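Notes from the spare room

I've been putting off the great wardrobe clear-out since March, and last week I ran out of excuses. The rail had started to bow in the middle, and I'd lost a whole evening hunting for a cardigan I'd given away two years ago!

My method (if you can call it that) is to do one kind of clothing at a time. Jumpers first, then shirts, then trousers. I set the kitchen timer for 30 minutes and stop when it goes, even if I'm halfway through a pile. Any longer and I start keeping things out of sheer tiredness.
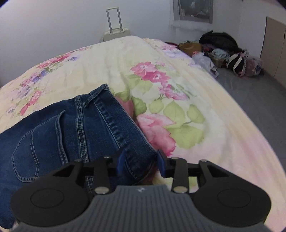
Denim is where I always come unstuck. I can part with a party dress in seconds, but jeans hang about for years on the promise that they'll fit again by summer. This time I put every pair on, did the zip up and sat down in them. Seven pairs went in, and I'm not telling you how many came out the other side - but I did find a Caldeira pair from before the house move that still do up, and I wore them to the shops straight away.

If yours are too worn to pass on, the legs make very good peg bags and draught excluders. Cut them off above the knee and wash them before you sew, as the seams hold on to all sorts of fluff. The repair table at Cutwood will take clean denim in any state, and they're open until 9 in the evening now, so you can drop a bag off after tea. They like the buttons left on.

Next month I'm tackling the shoes, heaven help me. I'd love to hear how you store winter boots in a small flat - mine are under the bath at the moment and I'm sure somebody has a better idea. Replies to this email come straight to me.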